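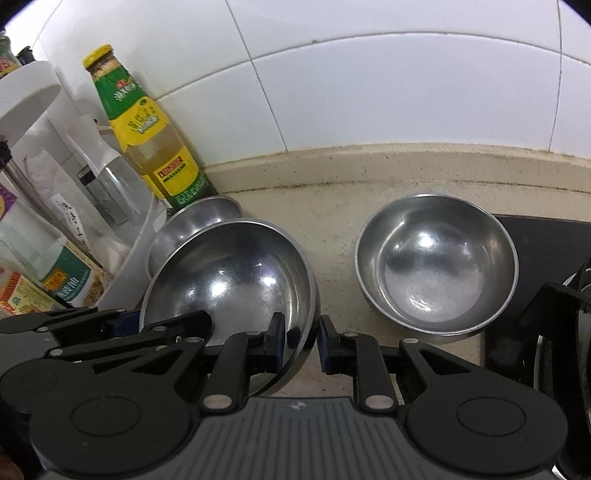 I have wanted a proper set of kitchen scales for years, and in November I finally gave in and ordered the Duvley, after going back and forth between it and the Van Wyk for longer than I'd like to admit. I bake most weekends and I make a lot of bread, so I'd been getting by with cups, a drawer full of spoons and an old spring scale with a needle that trembled every time a truck went past. Most of my mixing gets done in plain stainless steel bowls, a couple of which are usually sitting out on the counter, and the first thing I wanted to know was whether a flat little scale like this would cope with a round bowl on top of it. It does, and very nicely too, although a wide bowl hangs over the display and you have to duck your head a bit to read the number.

The Duvley came in a slim box with the batteries included (hooray!) and a leaflet in very small print. You can ignore most of it. There are two buttons, one for on and zero and one for swapping between grams and ounces, and my favourite thing about it is that it remembers which one you used last. My sister's older Flokley goes back to ounces every single time, and I've lost count of the cakes I've nearly ruined at her place because of it.

I tried it out on my usual loaf, which takes 390 grams of water, and it was lovely to pour straight from the jug and watch the numbers climb. There's a tiny lag, so I've learned to slow down near the end and wait for it to settle. If you tip in a great glug and stop dead on 390 you'll find it creeps up a few grams more while you're putting the jug down. That won't matter much for bread but it might for something fussy like macarons, which I don't have the patience for anyway.

For heavier jobs it has been very good. At marmalade time I had a mixing bowl full of chopped oranges and it read 2685 grams without any complaint. I took the lot off, had a cup of tea, put it back on and got 2685 again, so I was feeling pretty pleased with my purchase by then. I also checked it against a bag of sugar that was meant to be a kilo, and it came up as 1026 with the packaging on, and I'm happy enough with that.

Now for the grumbles. It switches itself off too quickly. I timed it on the oven clock and you get 20 seconds before the screen goes blank, and if you've wandered off to the pantry for the sultanas you come back to nothing and have to work out what you'd already put in. I now get everything out beforehand, as my mum always told me to, but I do still get caught. The Van Wyk stays on a good deal longer, from what I remember of using one in a cooking class, and it has a pull-out display as well - but it's bulky, and it costs over twice as much.

The other thing is the colour. It was listed as "cloud" and I was picturing a soft grey, and what turned up is closer to white, so it shows every smear of cocoa. It wipes clean easily enough with a damp cloth. Just don't run it under the tap, whatever you do, as the battery cover doesn't have any sort of seal.

I bought mine from Grasow, who had it a few dollars cheaper than everyone else and posted it quickly, though the tracking email arrived after the parcel did. They also do a version with a little bowl that clips on top. I didn't bother with it, having plenty of bowls already, but it might suit someone setting up their first kitchen.

I'd give it four stars out of five, and it would have been four and a half if it only stayed awake a bit longer. It lives standing on its side next to the chopping boards now, and the old spring scale has gone out to the shed for weighing tomatoes.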